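Sorting, Storing and Passing On Small Household Things: Your Questions Answered

Flullach Reuse Rooms, Lernthorpe 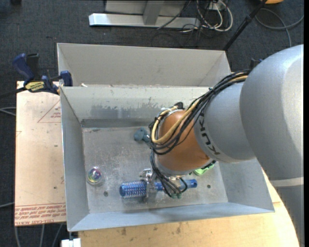
BRUSHES, BALLS AND OTHER BITS

Do you really take used hairbrushes?

We do, and we're always glad of them! People are often a little shy about handing one over, but a good round brush with a barrel and all its bristles can go on for years, and they are surprisingly dear to buy new. A blue one like this, with the bristles in rows round a metallic barrel, is just the sort of thing that gets picked up quickly. Please pull out the hair before you bring it in. We do the proper wash ourselves, but it does save us a fiddly half hour.

How should I clean a round brush at home?

Start dry. Slide the tail of a comb along between the rows and lift the hair away a bit at a time (if it's badly wound on, snip along the barrel with small scissors first and it will come off in strips). Then swish the head in a bowl of warm water with a drop of ordinary shampoo. Try not to dunk the handle, especially if it has a hole in the end, as water gets inside and takes an age to come out again. Shake it well and leave it on a towel with the bristles facing down until the next day.

What about balls?

Yes please, all sizes up to a football. The clear ones with swirly colours inside are great favourites with the children who come to our Lernthorpe room, and pink and purple seem to go before anything else. Have a quick look over the surface for cracks or chips. A scuffed ball is fine, a split one isn't, and we'd rather you put it in your own bin than carried it all the way here.

I've got a drawer full of odds and ends. Must I sort it first?

No, bring it as it is. Hardly anybody's drawer makes sense, and I include my own! All we ask is that sharp things are wrapped and labelled, and that anything with a battery is kept in a separate bag. Everything else can come in together and we'll sort it into hair and bathroom, toys, kitchen, and a fourth group that we call "Shin" after the shelf it lives on, which is at exactly the height you'd expect.

What sort of container is best for keeping small things at home?

Something open, with a flat floor and sides low enough to reach over without tipping it. Metal bins are very good for this. They get scuffed and it doesn't matter a bit, and they wipe out in seconds. Deep baskets look lovely but the small things sink, and by April you've bought a second comb and forgotten the first. Keep to one layer if you possibly can, so that you can see everything at a glance.

Is there a limit on how much I can bring?

One carrier bag or one box a visit, please, unless you've rung ahead. We passed on 1,235 items last year from a room that is not at all large, and the shelves do fill up. If you're clearing a whole house, ask for Sơn Tăng, who looks after the bigger collections and can usually find space for you at our Nallau store.

Do you charge for anything?

Dropping off is free. Most small things are 68p to take home, which began as a mistake on a price label and has stuck. Children may choose one toy for nothing.

Can I have something back if I've changed my mind?

If it's still here, of course you can. Tell us what it looks like and which day you brought it, and we'll have a hunt. We keep new arrivals to one side overnight for this very reason.

My question isn't here. Who do I ask?

Pop in and ask whoever is at the sorting table, or leave a note in the box by the door for Saimi Huttunen, who writes these answers and adds new ones as they come up.

Page last updated 28 June 2018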